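Wernoteck opens teleoperation bench to outside trainers

Wernoteck has started letting people outside its own staff teach tasks to its tabletop robot arms, using a leader-follower setup that the company had kept in-house until December. The first group of 13 operators finished its initial block of sessions last month. Most had never controlled an arm before.

The setup pairs two arms. The operator moves a small, lightweight leader arm by hand, and a larger follower arm at the workspace copies the joint angles. Joint positions, gripper opening and camera images are logged together for each attempt. The recordings are then used to train a control policy that runs the follower arm with no operator attached.

Wernoteck calls the program Namero. Its current task list has 21 entries, all short manipulation jobs that can be done with one arm on a table. They include opening and closing small doors, dropping flat pieces through slots, stacking blocks and returning objects to a fixed position. Each task is specified by a start state, an end state and a time limit.

"We write down where things begin and where they have to end up," said Mirta Barrientos, who runs the program. "How the operator gets from one to the other is left open, within limits. If every demonstration follows the same path, the policy has nothing to fall back on when the box is turned a few degrees."
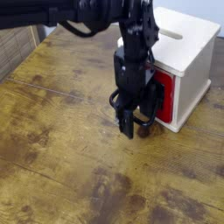

The arm at a tabletop station, with its gripper close to the wood beside a slotted white box with a red front panel.

Operators work in blocks of 7 demonstrations, followed by a break. Barrientos said the block length was set after early trials showed that movements became faster and less precise toward the end of longer runs. Attempts that fail are kept but tagged separately. A reviewer checks each recording for dropped frames, contact with the table and long pauses before it goes into the training set.

The company also tested hand guiding, in which the operator takes hold of the follower arm itself and pushes it through the motion. That method needs no second arm and was easier for beginners to learn. It has one practical drawback for image-based training: the operator's hands and forearms end up in the camera view, and they are missing when the policy later runs alone. Hand guiding is now used only to set waypoints and check reach.

Annatjie Kekana, who leads operator training, said new users need more than three hours at the leader arm before their recordings are accepted. The usual problem is depth. Beginners tend to come down too early and then slide the gripper sideways toward the target, and the review step rejects most of those attempts.

"They get the left and right of it almost at once," Kekana said. "Height takes longer. There is no force feedback on the leader, so you have to judge contact by eye."

A leader arm with force feedback is being built with Curkel, a motor supplier. Wernoteck gave no delivery date for it. The two companies are still working on the delay between contact at the follower and the response at the operator's hand.

Applications for the second operator group are open. Sessions start at 9 a.m. and are held on site, and operators are paid by the session regardless of how many recordings pass review.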